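Vornport Campaign Lectern, folding. Code 331

Our best seller for hustings, council candidates and party branch meetings. Folds flat, fits in a hatchback. Slopping top holds A4 notes or a tablet, lip at the bottom so nothing slides off mid speech. Weight 28 lb. Black or grey.

Front panel takes your own poster, any party, any colour. Send artwork as PDF. We don't check spelling so please do.

Price 789 with panel print, carry bag extra at 47. Mic clip not included, see the Vollard page.

Hire from the Zanetden depot only. Book early for the May locals, we run out evry year. Election orders paid up front, no exceptions. Returns unprinted only.

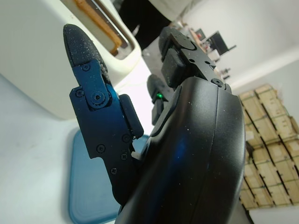
Finger joint and textured fingertip pad, close up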